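Wiring a Kolness keypad to the lighting panel

1. Switch off the breaker and test for voltage at the panel.
2. Pull one run of four-conductor cable to each keypad. Maximum run is 428 feet.
3. Strip each conductor and land it on the matching terminal: power, ground, data A, data B.
4. Set the keypad address. One panel takes up to 8 keypads.

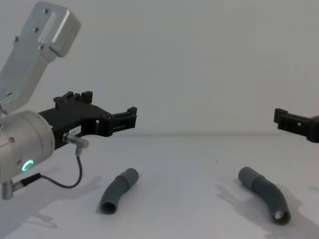 Gray flexible hose, two segments.

5. Restore power and save the scenes.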